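Section 4. Teaching the cup sort by remote control

Applies to the round tray + blue bin station. For the two-button teach grip see section 5. Last edited March 2020, K. Rawat, Bukgate.

Read all of 4.1 before you touch the controller. It's short.

4.1 Before you start

1. Log in on the teach PC. Open Foltedex, load the Bidlow cell file. Wait for the green Ready bar.
2. Pick the practice cell first. It runs rendered, same arm reach, same tray and bin. Move to the real cell only after your practice demos pass review.
3. Check the hand in the file matches the hand you mean to teach. We have more than one and the demos do not mix.
4. Set speed to 20 percent. Leave it there for your first session.
5. Put the controller on the stand, both sticks centered, then press Link. Arm should not move. If it creeps, unlink and re-center.

CAUTION: In the real cell keep one hand near the stop button the whole time. No leaning over the tray while Link is lit.

NOTE: Link drops after 327 seconds with no stick input. Normal. Press it again.

4.2 Recording a demo

1. Press Reset. Arm goes to its start pose, above the tray with nothing in the fingers.
2. Press Record. One short beep.
3. Left stick moves the hand across the table, right stick is height and twist. Trigger closes the fingers. Half pull = half closed.
4. Come down on the cup from straight above. Stop, then close. Don't close while still moving, the robot learns the sloppy version too.
5. Lift clear of the tray rim before going sideways. The rim is higher than it looks on screen.
6. Cross to the bin. Lower until the fingertips are inside the walls.
7. Open slowly, all the way. Straight up and out. Gray cups go in the bin, orange ones stay in the tray.
8. Repeat for the next gray cup, same recording. Do not stop between cups.
9. Back to the start pose, press Record again. Two beeps. Saved.

Use the side views as well as the top one. Depth is hard to judge from one view and most bad drops come from that. 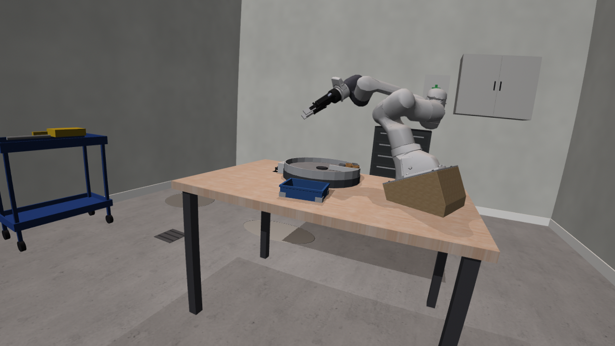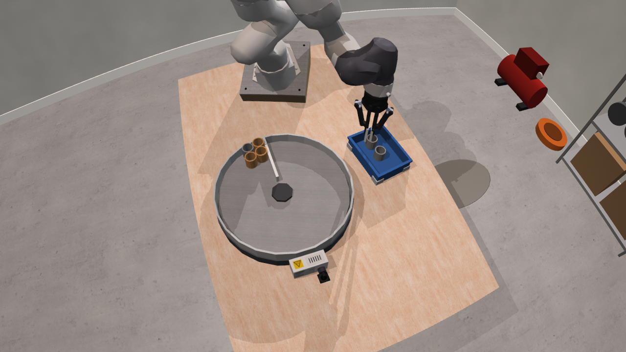
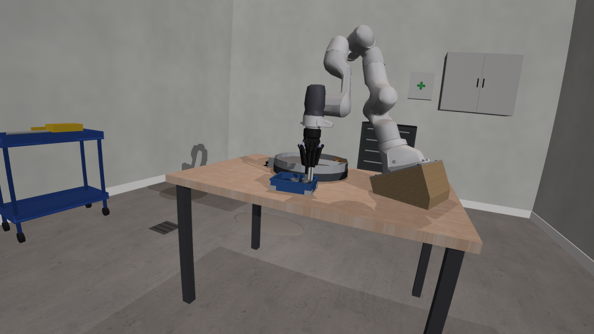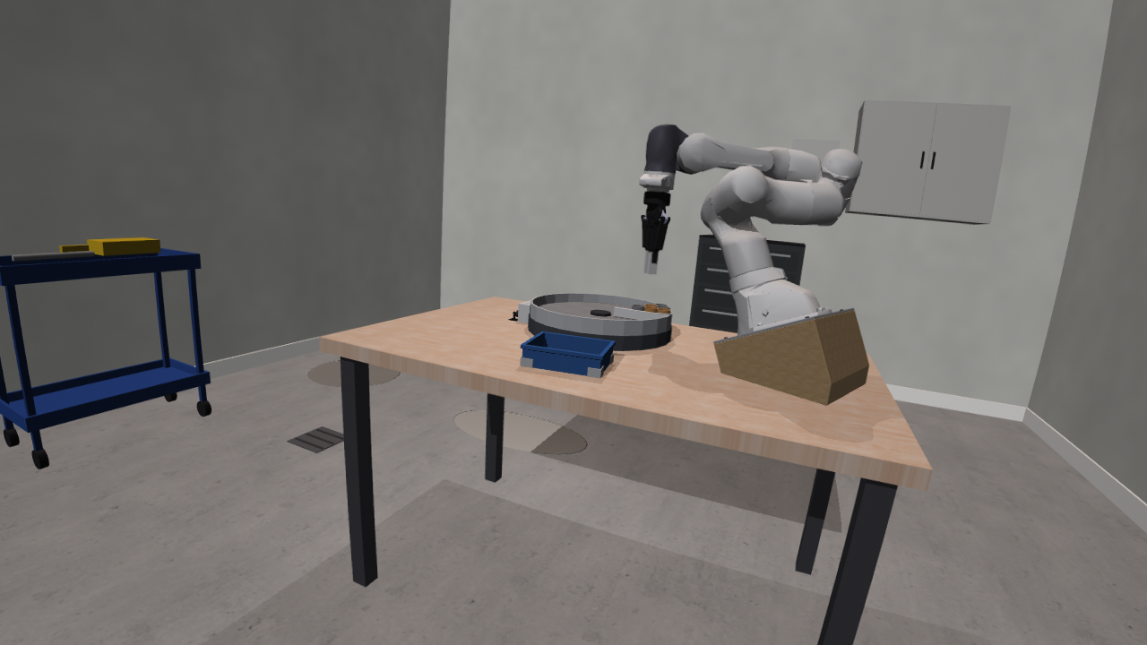

Fig. 4-1 to 4-4. Arm, round tray and blue bin in the practice cell.

4.3 What counts as a good demo

Keep it if:
- every gray cup ended up in the bin, standing or not
- no orange cup got knocked or moved out of the tray
- the hand didn't touch the rim or the bin wall
- you didn't park midair for more than a couple seconds

Throw it out if you fumbled and fixed it. Fixes are a seperate set (see 4.5), don't leave them in the clean one. To throw out: hold Back, then Yes. Gone for good, no undo.

Target is 20 clean demos per person before a training run. Usually takes around 11 minutes once you have the feel of it – longer the first day, fine.

NOTE: Change the cup layout between demos. Shuffle in the Scene menu does it for you. If you skip this the arm learns one spot and nothing else. Vicente Echeverría lost a whole set this way in the old cell.

4.4 Sending the set

1. Files > Sets > your initials.
2. Check the hand name once more.
3. Tick only the demos you're keeping.
4. Press Send to Yadav (the training server). Progress bar stalls near the end, leave it alone.
5. Write the set number in the log sheet by the teach PC.

Max 1360 MB per set. Over that it gets refused with error "SET SIZE" and you need to split it. Split by layout, not by date.

Review is Coralie Rakena or Devendra Awasthi. They send back a pass, or a list of demo numbers to redo. Redo just those.

4.5 Teaching fixes

Only after your clean set has passed.

1. Load the trained skill, press Run.
2. Watch. Thumb on the Take Over button.
3. When the arm starts going wrong – off to one side of the cup, too low over the rim – press Take Over. You have the sticks now.
4. Correct it with the smallest move that works. Finish that cup.
5. Press Give Back. Arm carries on by itself.

CAUTION: Center both sticks before Give Back. If they're off center the arm jerks at hand-over.

Don't take over early. Let the mistake begin, otherwise theres nothing to learn from.

4.6 Quick problems

Fingers close but cup slides out: too high on the cup. Go lower, try again.

View frozen, arm still moving: unlink right away. Restart Foltedex, then relink.

Left and right feel swapped: you're in the wrong view. Press View until the label says Operator.

No beep on Record: PC sound is off. Check the red dot is showing, the demo still records.

Arm refuses to go lower: table limit. Do not turn it off. Ask Omprakash Kashyap to check the height setting in the cell file.

Continue to section 5 for the two-button teach grip.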